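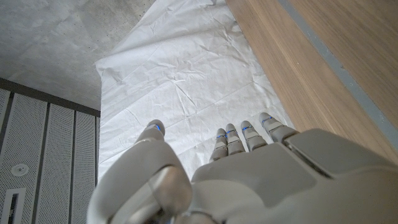
Condell Allotment Society
Minutes, 2023-11-20

Chair: Nazmiye Taşdemir

1. Minutes of the last meeting approved.

2. Water. The Duman Lane tap is still leaking. Vindmont quoted $262 for a new valve and $190 to repair the old one. Agreed to replace it.

3. Rents. No change until March. Two plots are vacant and go to the next names on the list.

4. Compost. Delivery goes to the Ondon gate. Spending limit set at $200.

5. Any other business. Shed keys to be returned to the chair.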